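The Year I Learned to Wait for Bread

By Eluned Gethin
Oct 24, 2020

My sourdough starter is named Busura, and before you roll your eyes, I didn't pick it. She came in a jam jar with the name already on the lid in my neighbor's loopy handwriting, and you don't rename somebody else's pet, do you? She arrived in spring, when the store shelves had no yeast and everybody I knew was suddenly posting pictures of their crumb. I figured I'd give it two weeks. I have never kept a basil plant alive past the weekend I bought it.

Well, Busura is still here. She lives on top of the fridge next to the cookbooks, and I talk to her more than I talk to my brother.

My first loaf could have propped open a barn door. The second one was flatter, if you can believe it, and so sour my husband ate his slice with jam and peanut butter and a kind of brave look on his face. I blamed the flour. I blamed the oven (which does run hot, I stand by that). I went online and read so many people arguing about hydration that I started dreaming in percentages.

Then I called Esperanza Rosenthal, who taught me to make pie crust back when we shared a drafty apartment, and who now bakes for a little shop called Skukitz that opens at dawn and sells out before I'm dressed. I read her my whole recipe over the phone. She let me get to the end and asked one question: "How cold is your kitchen?"

I had no idea. It's a kitchen! You put a sweater on!

My kitchen was cold. It sits on the north side of the house with a window that has never closed all the way, and the recipe I'd been following to the letter said to let the dough rise for four hours. In my house, four hours barely wakes it up. Esperanza told me to ignore the clock and leave it for 8 hours, overnight if I wanted, and to go to bed and stop poking it.

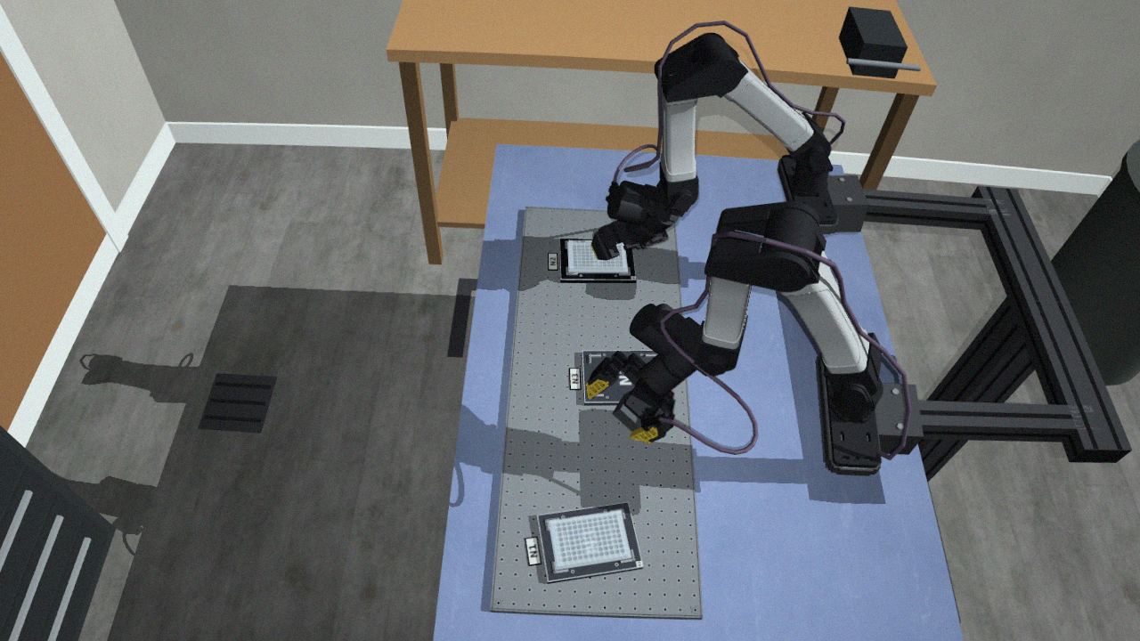 So I went to bed. In the morning the dough had climbed right up the side of the bowl, all wobbly and full of bubbles, and I stood there in my robe yelling for everyone to come and look. They came and looked. My daughter said it was gross, took a picture, and went back upstairs.

That loaf was good. It wasn't shop good, and the bottom was a shade too dark, but it had a crackly top and it smelled like an actual bakery in there until lunchtime. We ate the whole thing standing up, with the good butter.

After that I got a bit carried away. I bought a scale, because Esperanza can't stand measuring cups and I was tired of hearing about it. I use 504 grams of flour now, a number that came from spilling an extra four grams in one night, liking the result, and being too superstitious to change it back. I bought a banneton, then a second banneton. I very nearly bought a proofing box too, until I discovered that the oven with just its light on does the same job for free. (Put a note on the door. I preheated it once with the dough and a dish towel still inside, and we'll leave that story there.)

The discard is the part I wasn't ready for. Every time you feed a starter you have some left over, and it feels terrible to pour it down the sink, so you make pancakes. Then crackers. Then more pancakes. By July my family had staged what I can only call an intervention, and I started leaving jars on porches up and down the street. Busura has children all over town. One of them lives two doors down and makes better bread than mine, which I'm choosing to be gracious about.

People ask if I'll keep baking once life gets busy again, and I think so, though maybe only on the weekends. She can sleep in the fridge in between. I've got rye planned for January, when the kitchen gets properly frigid and the dough will probably need until the next afternoon. Esperanza says rye is sticky and bad-tempered and I'll hate it for a month. I've already bought the flour.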